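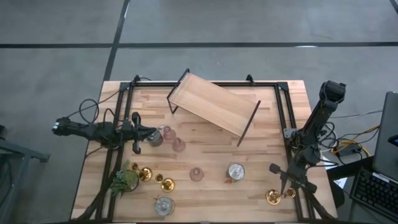
3. Materials and Setting

We chose the furniture before we chose anything else, and I think that was the right order. The task we gave to the study was a very ordinary one, the dressing of a small display shelf of the sort many people keep in a hallway or over a radiator, and for that we wanted a surface that felt like part of a home. The table has a striped butcher-block top in pale and honey-toned wood. On it stands a little raised shelf, a light wooden board on thin black wire legs, which gives an upper level to work with and leaves plenty of open wood around it for the things that haven't found their place yet.

The shelf was set at an angle to the table, as one sees in Figure 2. Eilidh Kerr, who kept the prop list and has strong feelings about mantelpieces, argued early on that a shelf squared up to its table tells people where everything should go before they have had time to think. We came around to her view after the trial sessions in July and kept the angle from then on.

3.1 The glass

The pink pieces caused the most discussion of anything in the set. They are blush-colored and translucent, with ribs running down the sides, a wavy scalloped rim at the top and a wide flared base with a beaded edge. We call them candle holders throughout this paper, although several of our raters wrote "cups" on their sheets, and from above one can understand why, for all that shows is a soft rosy circle with a lighter rim. We let both words stand when we coded the comments. Matching pieces are useful in a study like ours, as they invite people to group them, and it is always interesting to find out who keeps a family together and who scatters it.
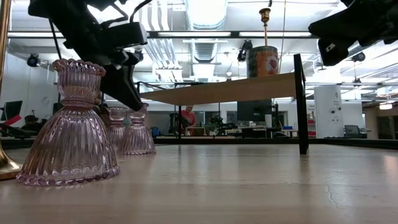 3.2 The brass and the cans

Against the pink glass we set candlesticks with a gold finish, some tall and one quite short, each with a small cup at the top and a round foot. They bring height to an arrangement, and they are a little demanding, for a tall thin object on a narrow board needs its neighbors placed with some care. In Figure 2 one of them shares the shelf with a can whose label carries a bright red heart. 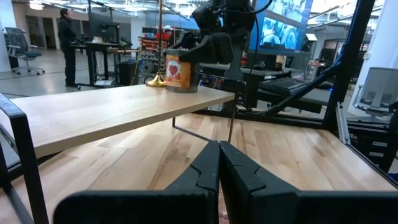

The cans are the everyday members of the set, and I confess a fondness for them. In the Hudeo pilot we had used only decorative objects, and the shelves that resulted were handsome and rather stiff. Once we mixed in things from the pantry, the raters began to write about the shelves as though somebody lived with them.

Figure 2. The display shelf and its objects at different moments and from different sides.

3.3 Arrangement and scoring

We did not ask for a finished look at any set time. An arrangement was scored as it stood, with objects on the shelf, objects on the table and, quite often, objects lying on their sides between the two. Greenery and a clear glass jar were part of the wider set, and raters were told to treat a sprig on the tabletop with the same seriousness as a candlestick on the shelf.

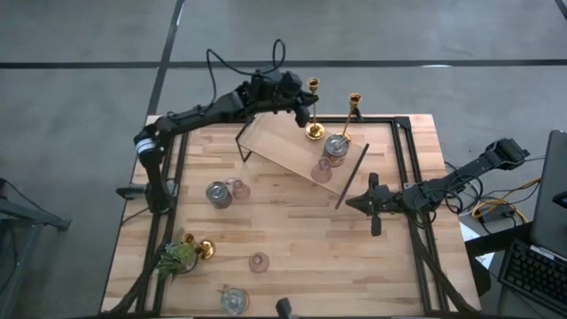

Each rater gave 2 scores, one for balance and one for warmth, and then wrote a short comment in whatever words came naturally. We gathered 300 comments in all, and 30 of them were set aside to train the coders before the main reading began. Where the coders differed over a word such as "cozy" or "crowded", they talked it through and went back to the full comment, and the agreed reading is the one carried into Section 4.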